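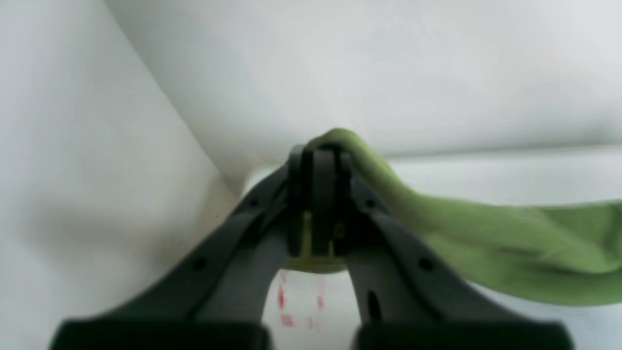

Can undergraduates with no earlier robotics coursework collect usable cloth-folding demonstrations within one term? Most of them can, provided that grasp practice is separated from fold practice and that every recording is reviewed by a second student before it enters the training set.

4.2 Task and Procedure

The folding task was the main assignment of Tistis, a project course at Oltimmont open to students from any engineering major. Enrollment was 14. Students worked in pairs at a two-arm station, one operating the arms and the other logging. The logger recorded the start pose of the garment, the operator, and a short reason code for any attempt that was stopped. Roles were switched at the end of each block.

Garments were short-sleeved T-shirts in plain colors. An attempt began with the shirt spread on the white tabletop and ended when the operator released both grippers and called the fold complete. Operators were told to pinch a single fold of fabric, lift it clear of the table, and tension the band between the grippers before laying it down. Figure 4 shows the two-arm grasp. Left and right refer to the robot's own sides throughout this paper, so the right arm appears on the left of the figure.

The required total was 150 accepted demonstrations for the class as a whole. Attempts were accepted or rejected by a pair that had not recorded them, using playback in Rakix. A demonstration was rejected if the cloth slipped from either gripper, if an arm paused long enough to suggest that the operator had lost track of the shirt, or if the finished fold left a sleeve exposed. Reviewers disagreed most often on the last rule - a sleeve edge showing by a small margin was accepted by some pairs and not by others - and the wording was tightened in week 2.

Shoulder grasps gave more trouble than hem grasps. Near the collar the fabric is thicker and bunches beside the jaws, and early operators tended to close on more layers than they intended. Precious Cele, the course assistant, introduced a short drill in which students grasped and released a flat cloth with one arm before attempting a full fold. The drill was adopted for the remaining blocks.

Figure 4. Two-arm folding of an olive-green T-shirt. The folded band along the top of the garment is held taut between the grippers, with the right arm pinching the shoulder area near the collar.
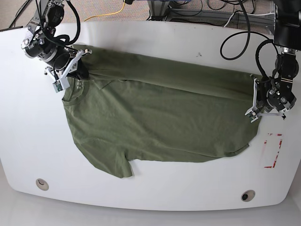 4.3 Assessment

Each student submitted a log, a set of reviews, and a written account of one rejected attempt. Accounts were graded with the Rusnák rubric, which has 11 items and gives no credit for fold quality. Pairs were not ranked by output. Two students who had joined late were assessed on reviews alone, and their logs are left out of the analysis in Section 5.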